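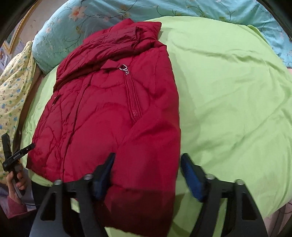 Soil moisture sensors reading too high after rain, drip irrigation on clay

Posted in Growing & Irrigation, 15/02/2020

Deividas Kivi

I have 24 capacitance moisture sensors in two blocks of young apple trees, all on drip. They report to a small base station in the pump shed and I look at the numbers on my phone. The soil is heavy clay with a sandy strip running through the lower block.

Most of the sensors behave. The trouble is with the ones in the clay. After any decent rain they jump to the top of the scale and stay there for days, even when I dig next to them and find soil that is damp but nowhere near soaked. The controller sees a high number and skips watering. Last April I had trees wilting on one row while the app said the ground was full.

Things I have tried so far:

New batteries in all of them.
Swapping a bad sensor with a good one. The good one started reading high in the clay spot, and the bad one read fine in the sand.
Changing the soil type in the app from "loam" to "clay". The numbers dropped a little but the jump after rain is the same.

The sensors are Tevell, the older kind with the two flat prongs, put in straight down from the surface to about a hand's depth. The supplier, Avmont, told me to recalibrate but did not say how. Do I need different sensors, or is there a way to fix this with what I have? I would like to sort it out before the trees leaf out.

Baxter

Your swap test tells you the sensors are fine. It is the spot and the way they are put in.

Clay shrinks when it dries and pulls away from the prongs. You get a thin gap down each side. When it rains, the water runs down that gap and sits there, and a capacitance sensor mostly measures the soil right up against it. So it is reading the puddle in the gap. The soil a few inches away can be a lot drier, as you found when you dug.

Putting them in straight down from the surface makes it worse. What I do in clay is this:

Dig a narrow hole a bit deeper than you want to measure, on the side of the emitter away from the trunk.
Push the sensor sideways into the undisturbed wall of the hole, with the flat prongs on edge so that water does not collect on top of them.
If the clay is too hard to push into, water it the day before. Don't hammer the sensor and don't wiggle it.
Fill the hole back in layers with the same soil and press each layer down firmly. Loose fill will act as a drain and you are back where you started.
Run the cable down below the sensor and then back up before it goes to the surface. Water will follow a cable, and the low point gives it somewhere to drip off.

Then leave it alone for 2 weeks before you trust anything. The soil has to settle around it.

For calibration, the raw count is more useful than the percentage. On the older Tevell units you can see it under the service menu if you hold the button while the app is connecting. Write down the raw count the morning after a good soaking has drained, and again when the soil is as dry as you would ever want it. Those are your two ends. Mine in clay run from 741 at the dry end to over 1,000 when full, and the factory setting calls anything in that range wet. Yours will be different, so don't copy mine.

Also, set your controller to use two or three sensors per zone and take the middle value, if it can do that. One bad spot should not decide for a whole row. And the sandy strip really needs its own valve. No sensor setting will make sand and clay happy on the same schedule.

Isar

I would just get tensiometers. They measure how hard the roots have to pull, so soil type doesn't matter as much. They do need refilling and you have to take them in before frost.

orchard_west

Same problem here with a different brand. Moving them sideways like Baxter says fixed four out of five. The last one turned out to be next to an old drain tile, so check for that if one of them still won't settle down.

One more thing, look at salt. If you feed fertilizer through the drip lines, the salts build up near the emitter and some of the cheaper sensors read that as extra water. I moved mine further out from the emitter and the daily spikes got smaller. They are still there on feeding days – I ignore them and look at the reading from early the next morning.

Deividas Kivi

Thanks, all. I do feed through the lines, so that may be part of it. I'll redo three of the clay sensors first and leave the others as they are to compare. I found the raw count screen, but you have to hold the button for a long time on mine, well after the light starts to blink.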